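Pamow Bottle Return and Refill Program: Midyear Progress Report

Submitted to the Mulder Fund
Prepared by Roel Michiels, program lead
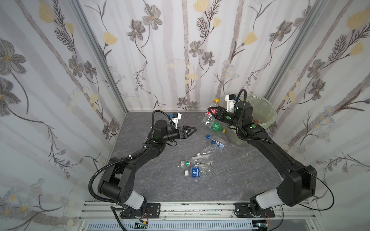
Plastic drink bottles and a wastebasket against flowered wallpaper.

14 shares | 2 comments

1. Where we are

The grant pays for two things: collection of drink bottles at schools and small shops in Pamow, and the refill taps that are meant to cut down the number of bottles sold in the first place. Collection is ahead of plan. The taps are behind, mostly on account of plumbing permits, and section 4 goes into that.

We started the period with the collection points left over from the pilot and now have 72 in service. The target in the grant agreement was lower for this stage, but we added the shops along the canal road early when Zotine, the hauler, changed its route and could serve them at no added cost.

Spending is slightly under budget. Money set aside for tap installation has not been used and we ask in section 7 to carry it over.

2. Collection

Schools remain the easiest places to work with. Once a point is set up near the lunchroom door it fills steadily and the custodial staff know whom to call. Shops vary a great deal. The ones with a back room let us keep a spare sack there, so a full one can be swapped without waiting for the truck. The ones without a back room call us when the sack is full, and if the truck is on the other side of town the bottles end up in the regular trash.

We moved the pickup time at the schools from after lunch to 7:30 in the morning. The old time had the truck in the parking lot when parents were arriving for the half-day classes, and two principals asked us to change it. The drivers prefer the new time too.

The best single haul of the period was 1,546 bottles, from the high school during its sports tournament. We had put out extra sacks at both ends of the field. Next year we would like sacks by the bus stop as well, where there was a good deal of litter the following morning.

Theft of sacks has stopped being a problem. In the pilot we were losing them regularly, it seems to people who found them handy for yard work. The new ones are printed with the program name on both sides and are an ugly orange.

3. Sorting and quality

Bottles go to Plema for sorting and baling. Plema pays by weight and takes a deduction for liquid and for things that should not be in the sack. At the beginning of the period the deductions were high enough to eat most of the payment. The main trouble was half-full bottles. Food wrappers came second, and after that caps from other kinds of containers.

We tried a poster first. It had too many words on it and made no difference we could see in Plema's slips. We then put a bucket with a strainer next to each school point, with one line of text: "Empty it here first." Deductions from the schools dropped within a few weeks. The shops do not have room for a bucket, and deductions there are about what they were.

Plema has also asked us to leave the caps on. This is the reverse of what the pilot flyer said, and we still have teachers who faithfully take every cap off. A corrected flyer went out with the spring newsletter. We will send it again in August, when classrooms are being set up and the walls are still bare.

One load was rejected outright. It came from a shop whose sack had been used for motor oil containers. Plema kept the load apart from the rest and did not charge us for disposal, but made it clear that a second one would be billed. We visited the shop and moved its point from the alley to beside the register.

4. Refill taps

The plan called for taps at the library, the bus station and the two middle schools. The library tap is in and working. The others are waiting for permits.

The delay comes from a rule on backflow valves that took effect after our application went in. The town wants each tap to have its own valve in a box that can be opened without tools. The model we ordered has the valve inside the housing, behind a locked panel. The manufacturer offers a kit that moves it outside. We have ordered the kits, and the plumber has redrawn the plans and turned them in. The permit office has not given us a date.

The library tap gets steady use, mainly from the after-school crowd. The staff asked for a drip tray, as the floor in front of it was getting slick. We added one along with a rubber mat. Water pressure is low on the ground floor and a large bottle takes a long while to fill. The plumber thinks a partly closed valve in the basement may be the cause and will look at it on his next visit.

5. School visits

We gave talks in the fourth and fifth grades at every school that wanted one. The talk runs 40 minutes and covers what happens to a bottle after pickup, with samples of flake and pellet that the children can handle. The samples are by far the most popular part. Plema gave us fresh ones after the first set went missing a piece at a time.

Teachers told us the talk was too long for fourth graders, and we agree. For the fall we will cut the section on oil and plastic making and leave more time for the samples. We reached 975 students this period.

We also handed out 100 steel bottles as part of the talks, by drawing. This caused more hard feelings among those who did not get one than good feelings among those who did. We suggest giving them to classrooms as a shared set, or dropping this line and using the money for buckets and strainers.

6. Staffing

The program has one full-time position (mine) and one part-time coordinator. The coordinator's hours were raised in the spring to cover the added shops, within the budget line. Summer help was hired for cleaning the sacks and repairing the frames that hold them. The frames are holding up less well than we hoped. The welds crack at the lower corner when someone leans on them, and a local shop has been fixing them for the price of materials. A sturdier frame would cost almost twice as much. For now we think repair is the better choice, but if cracks start showing up on the repaired ones we will come back with a request.

7. Requests to the Fund

a. Carry over the unspent tap installation money to the next period.
b. Allow us to buy the external valve kits from the same line. They were not in the original budget.
c. Approve a change from individual steel bottles to buckets and strainers for the remaining points where there is room.

8. Next period

Work on new collection points will pause until the shop points are running better. The coordinator will visit each one and note where the sack sits, who empties it, and whether there is space for a spare. We expect to close a few that take in very little. The sports field will get permanent points before the fall season.

Zotine's contract is up for renewal and we have asked for a price that includes a second weekly run through the shopping streets. If the price is too high we will ask about a smaller truck, or about sharing the run with the cardboard pickup – the stores are already used to that one and put their cardboard out on time.

The full accounts, the slips from Plema and the list of collection points are attached separately. Questions about the accounts can be sent to me at the program office, which is open until 4:00 in the afternoon.

Roel Michiels
Pamow Bottle Return and Refill Program

2 comments | Share this report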